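Reference > Law and Public Safety > Policing > Witness appeal

Witness appeal

A witness appeal (you'll also see "appeal for information" or "call for witnesses") is a public request by the police or a prosecutor, asking anybody who saw or heard something connected with a crime to get in touch. I've been reading these things for years, first because my local paper printed them next to the crossword and later because I got hooked, so I offered to write the entry.

The basic text hardly changes from one country to the next. You get a place, a stretch of time, a very short account of what took place, sometimes a description of a person or a car, and a way to make contact. A typical one will ask to hear from people who were near the bus station between 6 and 7 in the evening, "even if they think what they saw was unimportant." I'm fond of that last bit. It's doing a lot of work, because most of us are terrible judges of what matters to an investigation.

Origins

People were shouting for help in catching thieves long before there were police forces. In medieval England the hue and cry put a duty on everyone within earshot to join the chase, and you could be fined for staying home. Printed handbills came later, and newspapers later still. By the 18th century you could open a London paper and find stolen horses described down to the white sock on the near hind leg – much better, I have to say, than most of the car descriptions we get now.

Radio and television made the thing bigger. West Germany had a monthly TV program built on unsolved cases from 1967 onward, Britain got its own in the 1980s, and the United States had several running by the end of that decade. Reconstructions with actors became the normal format, and plenty of people my age can still hum at least one of the theme tunes.

Who issues one

It depends on the legal system, and this is the part that trips people up. In the United States the local department or sheriff's office usually just puts it out. In Belgium, France and a number of other countries, an investigation may be under the control of a prosecutor or an investigating judge, so the police need a green light before they can publish a suspect's picture. That's why you'll sometimes read about an attack in the morning and not see a face until several days later. It looks like dawdling from the outside. Mostly it's paperwork, plus some real thought about privacy and about whether showing a photo will spoil a later identification.

That second worry deserves a few words. If a witness has already seen the suspect's face on the news, a defense lawyer can fairly ask whether she's recognizing the man from the parking lot or the man from her phone. Investigators often hold a picture back until the lineups are done for exactly that reason.

They also hold back details. If everyone knows the stolen bag was green, a caller who mentions a green bag hasn't told you much.

The Zandent appeal

My favorite case for showing how this goes is a small one. Zandent is a canal town with one main shopping street and a ferry landing, and one June a jewelry store there, Makori, was robbed shortly before closing. Two men went in and were out again very fast. The owner wasn't hurt, thank goodness, but she couldn't say much beyond the fact that both wore caps.

Encarnación Echevarría was handling public information for the district police, and she wrote an appeal that I think ought to be taught. She left the caps out completely! She asked instead for anyone who had been on the ferry landing and had noticed somebody in a hurry who then didn't board. It's such an odd, particular question that people stopped and thought about it. The line took 33 calls, and 2 of them were useful (that's a decent return, by the way). One came from a woman who'd been annoyed at a man for leaving a gate open. The other was from a driver for Urov, the parcel company, who had been blocked in by a van on the quay and had grumbled about it to his dispatcher, which meant there was a time on record.

A reward of 2000 was put up by the shopkeepers' association. As far as I know it was never claimed, and the gate woman told the paper she hadn't known there was one. 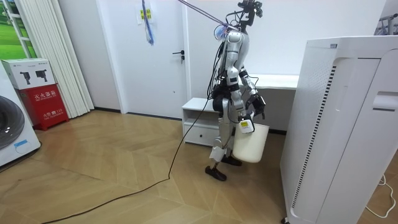
A humanoid robot holding a white plastic bucket by the handle.

Do appeals work?

Sometimes, and it's hard to say how often. Forces count calls, but they don't all count the same way, and a call that closes off a wrong line of inquiry rarely gets recorded as a success. What most detectives seem to agree on is that speed helps. Memory for ordinary things fades in a matter of days, and many store cameras record over themselves on a short loop.

Rewards are a mixed bag. They pull in more calls, including lots from people who are guessing, or who are trying to get an ex-boyfriend in trouble. Anonymous lines are a different story, and I'd call them the best idea anyone has had in this field, although an anonymous tip usually can't be used as evidence on its own. It points the police somewhere and they have to do the rest.

Online appeals

Most appeals now go out on social media first. Zandent uses a town notice app called Ultia, where the police post sits between lost cats and roadworks, and you can reply with a photo or a clip. The upside is obvious. The downside is the comment section – names get thrown around, and the wrong person can have a miserable week before anybody corrects it. Several forces now switch comments off for live cases, and I wish more would.

If you do have something to report, use the number or form in the appeal and leave the comments alone. Write down what you remember before you talk it over with friends, and keep the original video file if you've got one, uncropped.

See also: Hue and cry; Identity parade; Anonymous tip line; Reward poster

Filed under: Policing, Criminal investigation, Media and crime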